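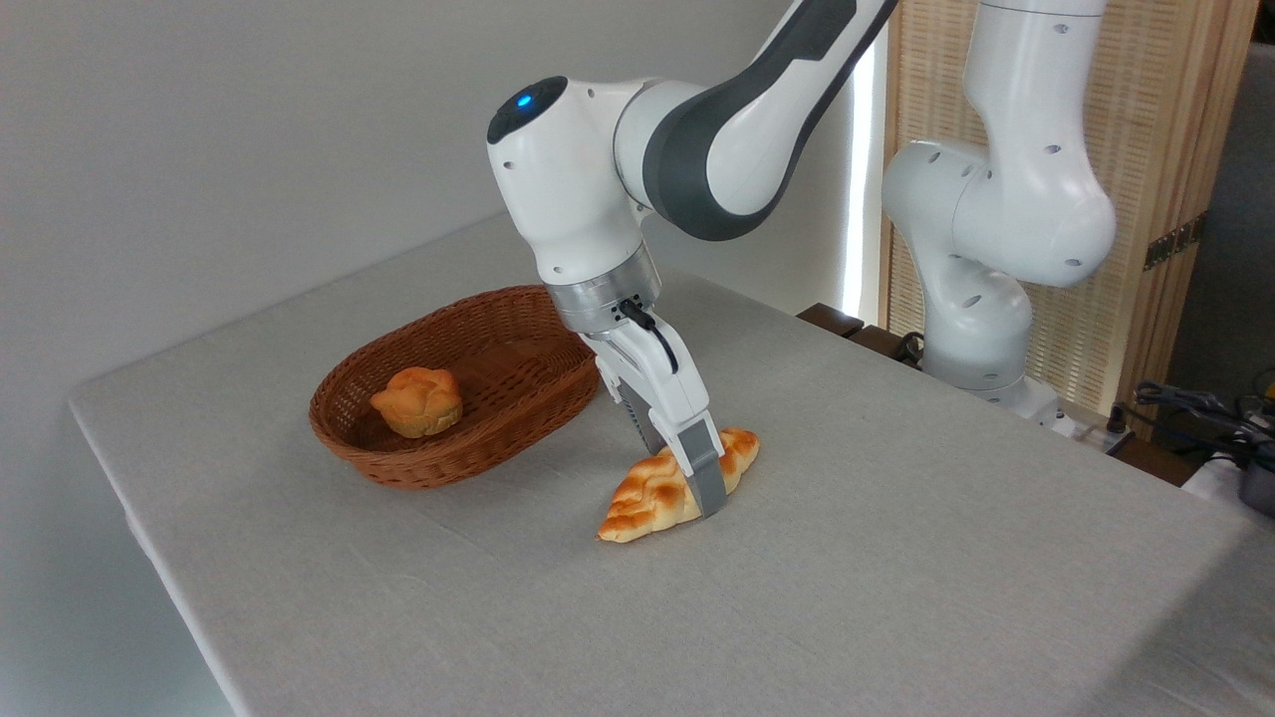 3. Materials and layout

3.1 The bread items

The set contained 16 bread items, bought from Prandatton in a single order and used without alteration. Shapes were chosen to cover the range found on a small bakery counter: long, round, curved, flat and knotted. Real bread was ruled out at the planning stage. It sheds crumbs and dries over a working day, and two croissants from the same tray can differ in length by more than the width of a finger. Any of these would have made it hard to compare one basket with another.

Two shapes gave us most of the difficult cases and are treated separately in Section 4. The first is the croissant, which is thick in the middle and narrows to a point at each end. Its crust is marked by raised bands, alternately dark amber and pale cream, and the bands make it easy to tell from a distance which way the piece is lying. The second is the knotted bun, which has a lobed top and a rounded outline. It has no long side, so its direction in the basket was not coded.

Colour was less well controlled than shape. Most of the set falls between pale gold and mid brown, and the pieces with a darker crust may have been noticed first. Kostiuk and Huet coded the order in which items were picked up in order to check for this, and the result is given with the other order effects in Section 4.3.

3.2 The basket

All trials used the same pattern of basket, an oval woven wicker type in reddish brown with shallow, flared sides and a thicker braided rim (Figure 2). The shape was selected after a pilot in January in which a deep rectangular basket was also tried. In the deep basket, people dropped items in from above and seldom moved them again, and the lower layer could not be seen well enough to code. The shallow basket left the whole floor in view until it was nearly full.

The flared side has one drawback. An item set down close to the rim may rest partly on the floor and partly on the slope, and coders disagreed at first over whether such a piece should count as touching the side. We settled on a simple rule: a piece was coded as touching the side if any part of it lay on the sloping weave. Contact with the rim itself was coded separately.

The oval floor was divided for coding into a left end, a middle and a right end. No lines were drawn on the wicker. The divisions were laid over the pictures afterwards, and pieces lying across a division were assigned to the zone holding the larger part. Under this scheme the bun in Figure 2 is coded as left end, and the croissant, which lies on the cloth, is coded as outside the basket.

Figure 2. Table layout with one item in the basket. The knotted bun is near the left end of the wicker basket; the croissant lies diagonally on the light grey cloth to the right of it.

3.3 The table and cloth

The table was covered with a plain light grey cloth. A white cloth was tried first, but the paler crusts were poorly separated from it in the pictures, and a patterned one from Räsänen gave participants visible lines to arrange things along. Grey avoided both problems. The cloth was smoothed between trials, and any fold running under the basket was pulled out, as a ridge of cloth can tilt a light basket enough to shift a round item.

Soft shadows fell beside the items under the room lighting. These were left as they were. Coders were told to judge the outline of a piece from its crust and to disregard the shadow, which in early practice sets had made flat items look larger than they were.

3.4 Filling task

The task was completed by 60 adults, none of whom had worked in a bakery. Each filled the basket four times. The wording of the request was fixed: "Please fill the basket as you would for a shared breakfast table." No order was suggested and there was no time limit. Participants could leave items out if they wished, and were free to move a piece after setting it down.

Before each trial the bread was laid out on the cloth beside the basket. Positions were taken from a printed list prepared by Okafor, with long pieces set at a different angle each time so that the starting direction would not favour any one direction in the basket.

3.5 Coding

A placement was defined as the first release of an item inside the basket. Across all trials 3,683 placements were coded. Later adjustments of a piece already in the basket were logged as moves and were not counted as placements; there were 468 of these. Turning a piece without lifting it counted as a move only if its long side ended up facing a different zone.

For each placement the coders entered the item, the zone, contact with the side or rim, and contact with any other item. Direction was added for pieces with a clear long side. For the croissant, direction was taken as the line joining its two tips. The curve of the piece was ignored, as an early version of the form that included it took twice as long to complete and produced little agreement.

Kettunen and Lazăr coded all trials independently. Where they differed, Huet examined the trial and her entry was used. Most differences concerned contact between neighbouring round items, where a narrow gap can be hard to separate from a dark part of the crust. Items resting on top of other items were coded with the zone of the piece beneath them.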